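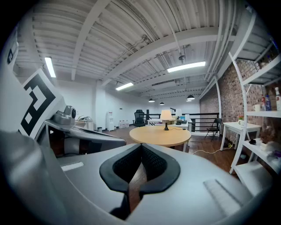
Trarnstead, August

Blog > Small Complaints > Lighting

6 min read

I have lived in this apartment for three years and only last month did I learn that I hate the ceiling light. Before that I thought I hated evenings.

It's the kind of fixture landlords buy by the crate. A flat glass dish, two screws, a fair number of dead moths. When it's on, everyone in the living room looks like they're waiting for test results. My friend Endang Pelupessy came over for dinner, looked up at it, looked at me, and asked if I was feeling all right. I was feeling fine. I was being lit badly.

So I stopped using it. I put a strip of masking tape over the wall switch and decided to live by lamps, the way people do in magazines and in the homes of divorced architects.

The first thing you learn about lamps is that you need more of them than you'd think. One lamp in a room is a police interview. Two is a dentist's waiting area. It starts to get pleasant at three, and by then you have used every outlet you own and the toaster has to take turns.

The second thing you learn is that bulbs now come with homework. I went to the hardware store on Charbonneau for what I used to call a light bulb and stood in the aisle reading the backs of boxes like a man choosing a religion. There was soft white, warm white, and something called daylight, which I can only assume was named by a person who works in a basement. I bought one rated at 415 lumens and one at 1367, mostly to see what the fuss was about. The small one was lovely. The big one I could feel on my teeth. It now lives in the closet, where I can finally see that all my black socks are navy. 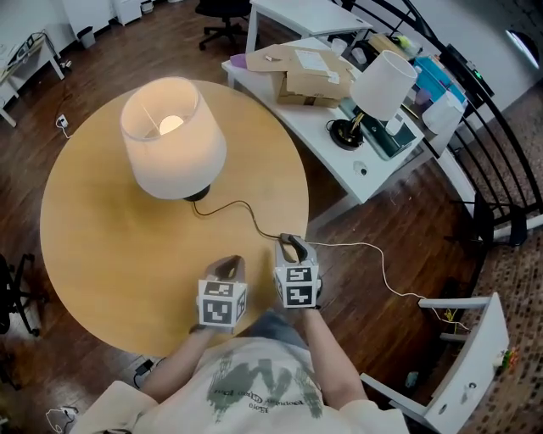 Then there's the matter of cords. A lamp in a catalog has no cord. It sits there glowing on faith. A lamp in your home has six feet of black cord that wants to be walked on, and the one outlet in range is behind the bookcase, and the bookcase is full. I have tried clips. I have tried running it along the baseboard. My neighbor Ridwan Sitompul suggested a rug, so I now own a rug with a long thin lump in it, like a snake that swallowed a longer, thinner snake.

Shades are worse. I'd been set on a green glass one until I turned it on and found my whole evening had gone underwater. Plain white fabric does the job. It's dull in the daytime, and I've made peace with that, being fairly dull in the daytime myself.

The real surprise has been bedtime. With the ceiling light I'd stay up until one in the morning, alert and miserable. With the lamps I start yawning at 10. Going to bed means a little tour of the room, click, click, click, and I always forget the one by the window and have to come back for it barefoot, over the lump.

Endang came by again last week and said the place looked much better. She also asked why there was tape on the wall. I told her, and she peeled it off to see, and for a second there we both were again, waiting for our results. I need to buy more tape.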